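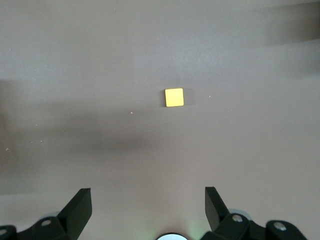 Perception part -- 2 min, dont linger

- wrist cam only, no overhead view
- yellow block, easy color, so why did the first detector miss? Shadows. Fixed threshold fell over at the dark patches
- now: hue first, brightness second. Specks on table dropped by size filter
- 384 test views, 79 bad before the change. Say it slow
- planner waits for two matching poses before it moves. Anum's idea, credit her!!
- Flisteo logs every rejected pose -- show replay if teh laptop behaves
- skip calibration unless asked, Dragica has those slides

Next: grasp timing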